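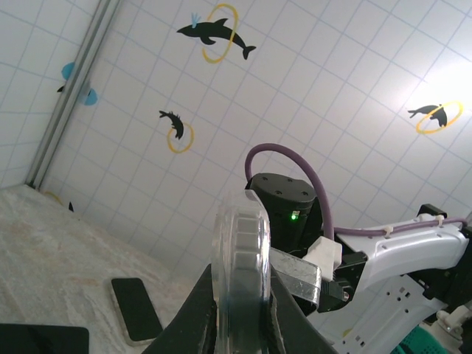 Teleop notebook, bench 2
Tuesday, March 7, 2023

Phone task, day one of doing it properly

Okay, so I finally got a whole day on the arm without anybody needing it for a demo, and I spent it teaching it to pick the phone up off the table. Lying flat, screen up, which is the nasty version. Amber says it's the only version that matters, and she's the one who has to write it up for Clomness, so flat it is.

Setup first, for whoever reads this next (hi Derek). I drove from the leader arm all morning and switched to moving the thing by hand after lunch. Wrist camera on for both. The phone starts at a slant to the table edge, and I turned it a bit between tries so we don't end up with a robot that only knows one angle. We did that in January with the tape rolls and I don't want to go through it again.

Morning, remote

Slow start. The leader arm had a little delay in the wrist and I kept overshooting the turn, correcting, overshooting the other way. You get a kind of wiggle over the phone that looks awful on playback, and of course the policy will learn the wiggle if we let it! Restarted the Birkett box and it went away. I have no idea why it went away. Derek, if you know, please write it on the inside cover where I'll see it.

After that I got into a rhythm. What works for me is coming in low from the side, one finger touching the table first, very lightly, then sliding until it meets the long edge of the phone. Close slowly. If you close at normal speed the far finger rides up over the glass and the whole phone just skates away. I chased it toward the wall more than once. Lacey was watching and said it looked like air hockey, and she wasn't wrong.

Kept 14 episodes from the morning. Threw out a bunch more, mostly skating, plus one where I sneezed and pushed the fingers straight down. The torque cutoff caught it before anything bad happened, so good to know the cutoff works.

Looking at the wrist view

Wanda came by and we went through the morning's video together, which I should do a lot more often. Things we noticed, in no order:

The dolphin wall takes up way more of the view than the phone does. At the start pose it's mostly wall up there, tiles and silhouettes and yellow rings, with the phone tucked down in the lower left. Wanda's worry is that the model will use the dolphin as a landmark and then fall apart when we move to the other bench. My feeling is that a fixed landmark is fine for a first pass. We agreed to disagree until there's a number to argue over. She wants the start pose pitched down more so the table fills the view, and I'll try that tomorrow – it's cheap to test.

The right side of the wall is blown out. You can still make out the ring and the animal going through it, but the tiles are close to pure white. Exposure is locked now, but I think I locked it with the wrong light on. Redo that before the next batch.

Dark screen is tough. When a black finger comes down over a black screen it's hard to see where one stops and the other starts, even for me, and I know where my own hand was. The pale rim is what saves you. I'm going to ask Cyril whether we can get some strips of light tape on the finger edges.

Afternoon, by hand

Gravity comp on, hand on the arm, just push it where it should go. So much nicer! I could feel the finger meet the table, and I never felt that through the leader. The approaches are smoother and the closing is gentler. Downsides: my sleeve kept wandering into view (rolled it up, then forgot, then rolled it up again), and the arm feels heavy at the second joint, so the paths sag a little on the way out. Maybe the Flistetti weights file is out of date. I haven't touched it since we changed the wrist.

Also keep an eye on the purple cable. It stands up in a tall loop over the motor and I caught it with my thumb while guiding. Nothing came loose. Left hand goes underneath the link from now on, please, everyone.

6 good ones by hand before I got tired, and being tired shows up in the data, so I stopped.

Where that leaves us

Target is 200 kept episodes before we train anything. Long way to go. I'd like to mix remote and by-hand and tag them separately, so we can see later whether the smoother ones really do help or I just enjoy making them more. Lacey has offered to take a shift at the leader arm, and I think that's great, because right now every demo has my habits in it.

To do:

Lock exposure again with the bench light the way we'll leave it
Try the pitched-down start pose (Wanda)
Light tape for the fingers, ask Cyril
Check the weights file for the new wrist
Get the Brenberg foot pedal working for start and stop, so I can quit reaching for the keyboard at the end of every episode and putting that little jerk in the last second
Trim today's endings by hand until the pedal is sorted

Data is on the shared drive under today's date, remote and by-hand in separate folders. The rejects are in there too, please don't delete them, Amber wants the skating ones.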